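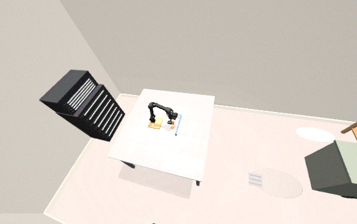
Hestell to Join Jirlow Marine Instruments

Pusbridge, 12 February 2019

Jirlow has signed an agreement to buy Hestell, a maker of underwater connectors and cable assemblies. The two companies have worked together for many years, and Hestell parts are already used in most of the Jirlow depth sensors. The price was not given.

Hestell has 106 employees at its plant in Phelan, where it also runs a pressure test shop. All of them will keep their present jobs and contracts. The plant will continue under the Hestell name, and customers should send their orders and repair requests to the same addresses as before.

The purchase is expected to close in March, after the usual approvals. From that time Hestell will report to the subsea products division of Jirlow, which has its offices in Pusbridge. The division was formed to bring the sensor and the cable business under one management, but until now it had to buy all its connectors from outside.

According to the company, delivery time was the main question in the talks. A customer who orders a sensor with a special cable must at present wait roughly 17 weeks, and a large part of this time is spent on sending parts between the two sites for testing. Jirlow wants to do the final assembly and the pressure test in Phelan, so that the finished unit can be shipped from there directly. 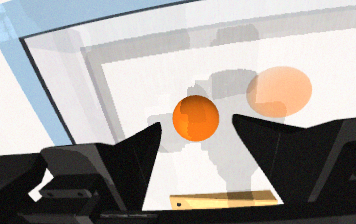

Computer rendering: an orange sphere and two black gripper fingers.

Hestell was started as a repair shop for survey boats and made its first molded connector for a local harbor company. Today its products are found on towed cameras, moored buoys and small work vehicles. The dry-mate connectors make up the larger part of its sales. A wet-mate type, which can be joined under water, is offered in 2 sizes and will stay in the catalog without changes.

Existing warranties from both companies remain valid. Distributors will receive a letter with the new bank details after the closing, and they are asked not to change any payment information before this letter arrives. The common price list will be published later in the year.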